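Print this page | E-mail this article

Last updated 24th July

Vekum method

The Vekum method is a way of training robots to handle household objects from recordings made by people using hand-held grippers. It was proposed by Tharushi Hettiarachchi at the Westomura laboratory. A person works through a task with a gripper in each hand, and a control program is later trained to copy the motions on robot arms.

The main published result rests on 753 recordings of 22 objects, among them sponges, toys and cloth. Its authors claim that the trained program carries over to objects it was never shown. The evidence for this is thin. Only seven unfamiliar objects were tried, all in the room where the recordings were made, and failed grasps were left out of the score if the object had "shifted unexpectedly," a term the paper does not define.

Emil Schnyder repeated the test with 14 objects and reported that soft items were dropped far more often than the paper suggests. Hettiarachchi replied that his arms were calibrated differently. The Milora data set, released later, uses the same recording setup but has not settled the dispute.

Contact | Copyright Đinh Reference | Back to top 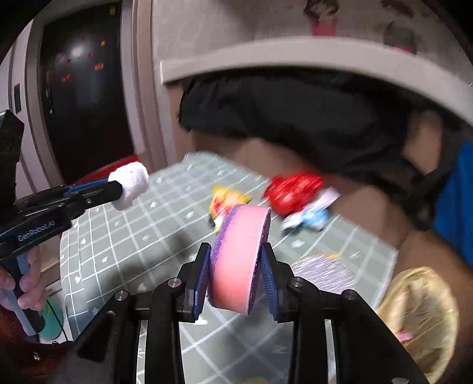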